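The Kirui Songbook, Second Edition

Our reading group spent December with the new edition of the Kirui Songbook, a guide to 1,491 stage songs published by Jostmont. The first edition had one index at the back. The new one has 2, by title and by show, and both are easy to use.

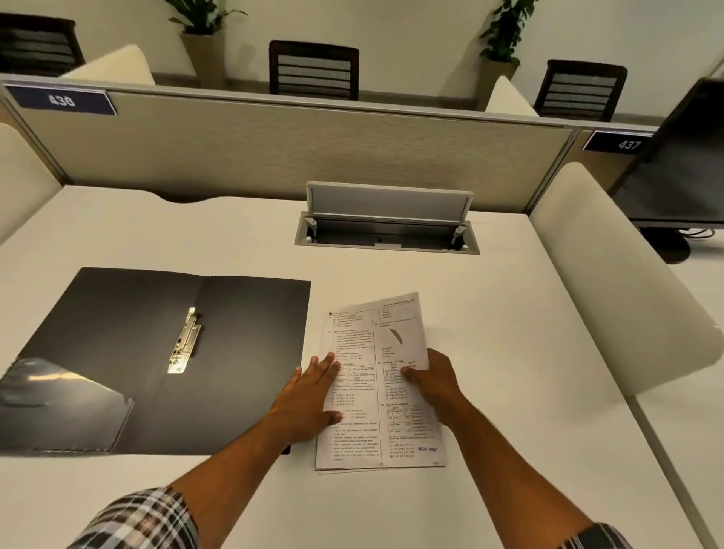

What We Liked

The chapter on the musicals of Waretti is longer by 16 pages. It now gives the key and the voice range for each song, and this is a great help for singers who prepare an audition.
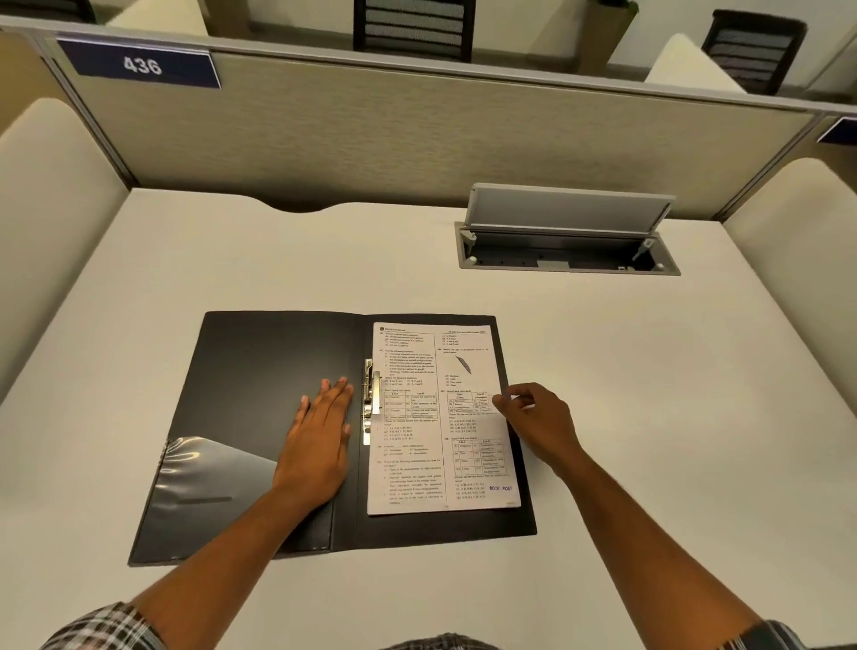
The chapter on dance numbers is weaker. Several entries are copied from the first edition with the same mistakes, and the tempo marks are often missing. I hope that Jostmont will correct this in the next printing.

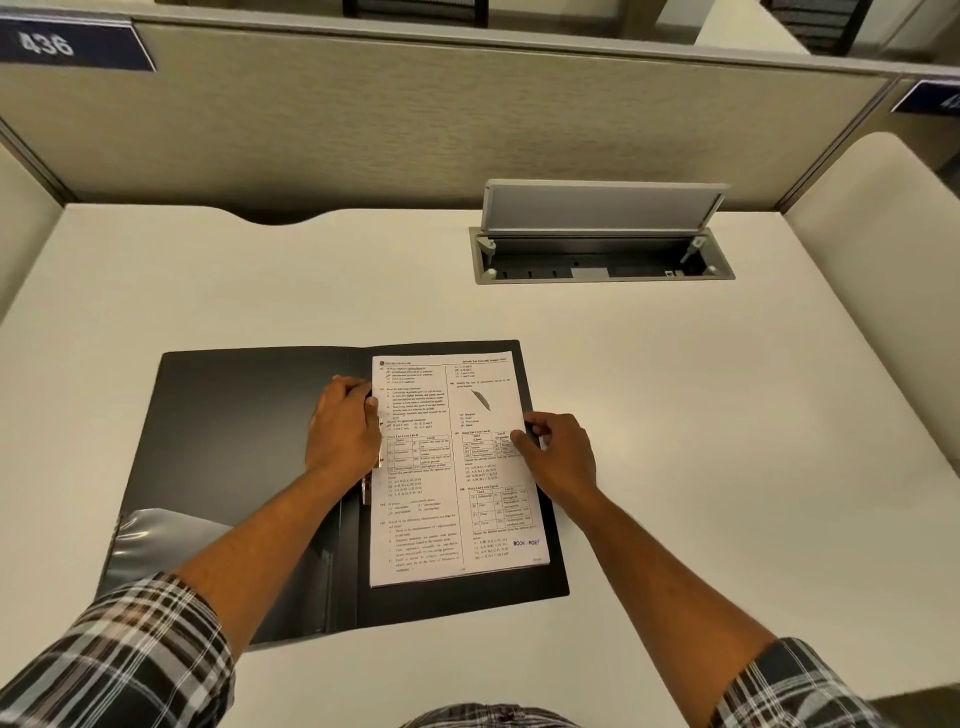 A printed sheet in a black folder, at desk 436

Members can borrow the book from the Gukano music library until 4:00 p.m.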